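Support > Furniture care > Tabletops > Ticket 2480

Pale patch on Brorkon tabletop
Opened: 13 Apr 2022
Site: Clutbridge, room 4
Status: waiting on customer

Customer reports a paler area toward the right of the tabletop. Table was delivered in December. Wants to know if the finish has worn through.
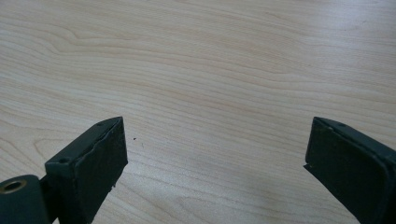
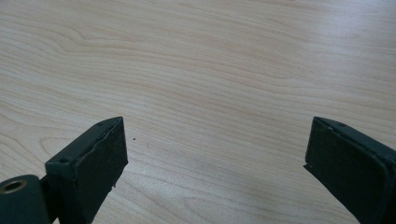 Both: tabletop, grain and pale area.

Grain can be followed into the pale area in both pictures, fainter there than on the left. Looks like reflected light. Wear not ruled out from pictures alone.

Asked customer to:
- turn off the overhead light and look again from the other side of the table
- wipe with a damp cloth, dry, wait 20 minutes
- note whether the patch moves or stays put

Customer has been using Grurnoler polish, 2 coats. Told them to stop until we hear back. Do not sand.

If the patch stays in the same place, pass to Phuthong workshop for a refinish quote.

Recent tickets
Brorkon bench, loose leg bolt
Ring marks after hot cups
Grurnoler polish leaves streaks
Replacement feet, set of 4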